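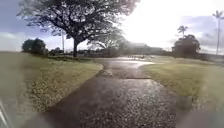
*Slide 1: Imimora Park, the big tree and a lot of water*

Leave this one up while people find chairs. Don't start talking until the coffee line dies down.

**Opening**

Hi everybody, I'm Wilson Usuga, thanks to the Skovska Garden Club for having me back. Last time I talked about compost for an hour and went way over, so tonight I have a timer and my brother Octavio is sitting in the front row with instructions to wave.

I want to talk about a park path. I know, I know! But I've walked the loop at Imimora almost 400 times by my own notebook, and I think most of us look at the trees and the flower beds and never at the thing we're standing on. So tonight it's mostly ground. Pavement, edges, grass, puddles. (The tree gets its turn too, I'm not a monster.)

Ask: who here walks there? Wait for hands. Ask who goes when it's wet. Fewer hands, probably.

Point at the joint line going across the pavement. One section of paving ends there and another one starts. I love a joint. If you want to know how a path is getting along, go stand on a joint and look both ways. Is one side higher? Is grass coming up in it? I write that stuff down every spring and every fall, and after a few years you have a pretty good story.

Then the bright patch farther on. That's standing water, and a puddle is free information. You can lay a level on a path all day long, or you can go out with the ground soaked and let the water show you the low spots.

**Edges (slow down here, this is the part people ask about)**

There are two kinds of edge on this walk and I have strong feelings about both.

The first is the firm kind, with a raised border. You get a nice clean curve, the mower guy knows where he is, and the grass stays put. It costs more and it can hold water on the pavement if there's nowhere for it to go.
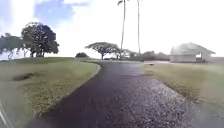
The second is the soft kind, where pavement and lawn just sort of meet. Cheaper, looks friendlier, and I'd say it suits a park better than it suits a driveway. The trouble is feet. People step off to let a stroller by, the turf thins out, the edge gets ragged, and then the next person steps a little farther over. My front walk at home is exactly this and it has gotten wider every year I've lived there without my doing one thing to it.

Tell the driveway story here if the timer is OK. Short version: I got a quote from Plistum for 4000 dollars to put a curb down both sides, I said no thank you, and Octavio and I did one side ourselves over two weekends. One side. We are still speaking. Skip the part about the wheelbarrow.

Also mention grass color while we're on it. Straw-colored patches near pavement don't always mean the lawn wants water. The soil can be thin there, or packed down, or full of whatever was left behind when the base was dug. Push a screwdriver into it before you buy seed. If it won't go in, seed is a waste of money.

**Water** 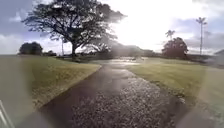 *Slide 3: shine on the path, damp ground on the left*

Give them a second with this one, it's my favorite light of the bunch. Low sun on wet paving.

Things to say:

- The surface is coarse, you can see it glinting. I like that texture underfoot. It gives your shoes something to hold.
- Look at the grass on the left next to the path, where it goes darker and browner. I'd check there first for soggy roots.
- Compare it with the lawn on the right, which looks brighter and more even. Same park, same sky.
- The silvery stretch in the middle is where I go around. Every time.

If somebody asks about rain gardens, say yes, great, talk to Hoàng Nursery, they have a handout. Don't get into it or we'll be here until 9.

Now the tree. It has that umbrella shape, wide and dark, with the branches fanning out against the light. I'm not going to tell you the species tonight - I have a guess, and the last time I guessed in public I got letters. What I care about for this talk is roots. A canopy that wide usually has roots reaching out at least that far, so if you're planning a path near a big tree, keep it well back and dig by hand anywhere close.

**Looking at a smooth stretch**

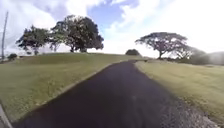
*Slide 4: dark asphalt, pale curb, gravel on the other side*

Back to edges, because both kinds are in one view. Concrete curb down the left, loose gray gravel and crumbled asphalt along the right. Ask the room which side they'd want next to their own lawn. Let them argue!

My answer is the curb by the rising side and the gravel by the falling side, but I'd rake the gravel back before the first mowing. A stone through a mower blade sounds like a gunshot and you don't forget it.

The asphalt in the middle looks good and even to me. No paint on it, no arrows. I like it plain.

**Homework**

Pick 2 spots on any path you use. Go look at them wet, then go look again dry, and write down what changed. Email me what you find, I read everything.

Questions. Repeat each one into the mic for the back row. Octavio has the sign-up sheet for the December walk, and chairs go back against the far wall.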